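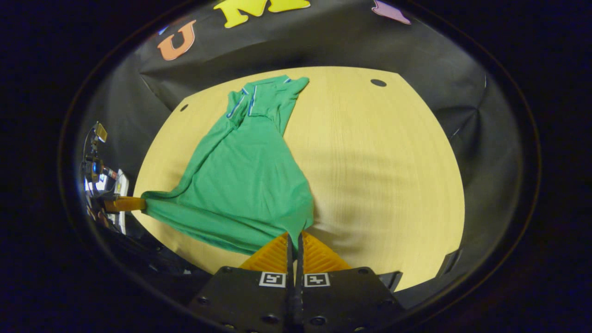

Grasp width drifts on one side only, two-handed shirt episodes

Category: Software > Perception & Tracking

gantry_moss
Frame is from the shirt folding set, view from one of the two hand-held grippers. I get finger opening from the two square markers, one on each plate. On 682 episodes the width signal is clean for one gripper. On the other it drifts up to 3 mm while the fingers hold a fold of fabric. Same Cavent build for both, same config file. Is this a filter problem or calibration?

pelletier9
Calibration. You have a strong fisheye there and the markers sit low in the view, where the distortion model is worst. Did you calibrate each lens or copy one file to both?

gantry_moss
Copied. They are the same lens model.

pelletier9
Then start there. Same model doesn't mean same center. We had two lenses that differed by 8 pixels.

drindville_lab
I don't agree that it has to be the lens. A bad center gives you a steady offset, and he says drift. Look at the smoothing first. Balesus resets its marker filter every time a detection drops, and the first few values after a reset are bad. Plot the raw detections against the filtered width.

pelletier9
It isn't steady if the markers move across the image as the fingers open and close. The error changes with position.

drindville_lab
Fair, but during a hold they should barely move. Plot it anyway, it takes five minutes.

gantry_moss
Plotted one episode, 1,082 frames. Raw and filtered agree, no dropped detections on either marker. So the filter is out.

Recalibrated the second lens on Wednesday with the Csizmadia board. Drift is down to under 1 mm.

tarn_owl
For what's left, check the time offset between the two streams before you train on it. If the planner gets a late width from one hand, it will learn to pull before the other hand has closed.

drindville_lab
I'd still like to see raw width for a hold with no fabric in the fingers. Soft pads give a little under load and that could be your last millimeter.

gantry_moss
Will record an empty hold and post the plot in this thread.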